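Setting up parking spaces as bookable extras in Drikura

Applies to: Drikura front desk, version 9 and later
Last changed: 4/7/20

Hotels and guest houses with a small car park often need to sell each space against a room booking. The steps below set up a parking pool, attach a nightly price and make the extra available on the booking page. The worked settings come from the Ukside guest house in Matbridge, which has three spaces behind the building.

Before you start

You need a manager login. Clerk logins can add an extra to a booking but cannot create one. Close any open night audit first, as the Extras screen is read-only while an audit is running.

Creating the pool

Open Setup, then Property, then Shared Resources. Choose New and enter a short name of up to 12 characters. The name is printed on the guest's bill, so PARKING is better than an internal code. Set Type to Counted and Quantity to 3. Leave Overbooking at zero.

Under Valid From, enter the first night on which a space can be sold. Existing bookings are not changed. If spaces have already been promised by telephone, add them by hand before going further, or the pool will show them as free.

Setting the price

Go to the Rates tab and choose Per Night. Enter the price including tax and pick the tax code from the list. Seasonal prices are added as separate lines. If two lines overlap, the lower one in the list is used.

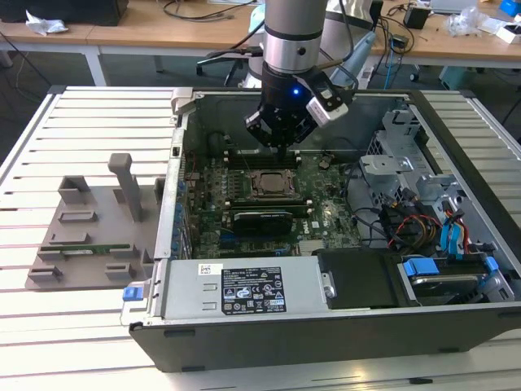

Open desktop tower with the processor and graphics card in view.

The pool is stored on the front desk computer and copied to the booking page every nine minutes. To send it at once, press Publish on the Shared Resources screen. Hanrahan channel links do not carry extras, so guests who book that way must be offered parking by email or on arrival.

Testing

Make a trial booking for one night in September and add the extra. The count for that night should drop from 3 to 2. Cancel the trial booking and check that the count returns to 3.

Error 104 on saving means that the tax code is missing or has expired. Pick a current code and save again. If the count does not return after a cancellation, open the booking, choose Release Resources and press Publish.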